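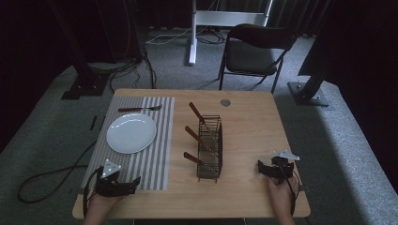

True crime television makes a claim on its audience that other drama does not. It states that the events took place, that the people lived or died, and that the programme has some authority to tell what happened to them. This chapter deals with the dramatised series, in which actors speak lines written for them and the rooms are built or hired. Most of what such a series shows was never recorded by anyone. A police file may establish that two people ate together on a certain evening. It will seldom say what was on the table, and yet the designer must put something there: a plain white plate on a striped placemat, perhaps, with a fork laid across the top of the mat, and a black wire-mesh basket for the cutlery to one side. Each of these choices is invention, and each is received by the viewer as part of the record. How much invention of this kind a factual drama can carry, and who should be told of it, are the main questions of Chapter 10.

## Aims of the chapter

After working through the chapter, students should be able to:

- distinguish between recorded, inferred and invented material in a dramatised series;
- describe the usual stages by which a case file becomes a script;
- discuss the position of victims' families before, during and after broadcast;
- judge whether an opening caption gives viewers a fair account of what they are about to see.

Students who have not yet read Chapter 3, on defamation and privacy, are advised to do so first. Several terms introduced there are used here without further definition.

## 10.1 The case used in this chapter

The chapter follows one production throughout. *Horkier* was a serial made by the company Firnutell and first shown in September. It dealt with a poisoning in the town of Lambert and with the trial that followed. The scripts were written by Vendula Štěpánek, who had reported on the trial for a local newspaper and had kept her notebooks. The director, Iraklis Mitsotakis-Vlachou, came from stage work and had not made a factual programme before.

The production has been chosen for the quality of its papers. Štěpánek marked every scene in her drafts with a letter: R for recorded, F for inferred and V for invented. The letters were removed from the shooting script at the request of the cast, who found them distracting, but the earlier drafts survive. They show that 85 scenes were marked V by the time of the final draft. Many of these are short and do little more than move a character from one place to another. Others, including the long quarrel in the second episode, have a direct bearing on how the accused is understood.

The quarrel is treated at length in section 10.4. Its source was a single sentence in a neighbour's statement, which mentioned raised voices and gave no words. From this the script made a full scene of dialogue, in which the accused threatens to leave the town. The court heard no evidence of any such threat. 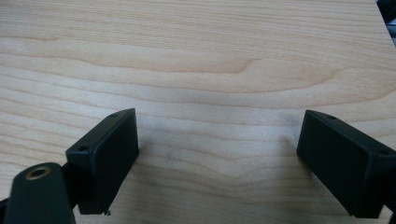 ## 10.2 Recorded, inferred and invented

The three categories used by Štěpánek are a convenient starting point, and they are adopted here with some changes.

**Recorded material** has a source that a third person could consult. Court transcripts, letters, dated photographs and broadcast interviews all belong to this group. A recorded line may still mislead if it is shortened or moved to another day.

**Inferred material** has no direct source but follows with reasonable safety from something that does. If a witness was in Bollent at noon and in Lambert by evening, a journey took place. The mood of the traveller is another matter.

**Invented material** has neither. It may be harmless, and a serial could hardly be made without it. The difficulty lies in the fact that all three kinds reach the screen with the same lighting, the same actors and the same degree of confidence.

Before going on to section 10.3, students should take one scene from a factual drama known to them and mark each line R, F or V. Where a line cannot be placed, the reason should be noted in the margin and kept for the seminar.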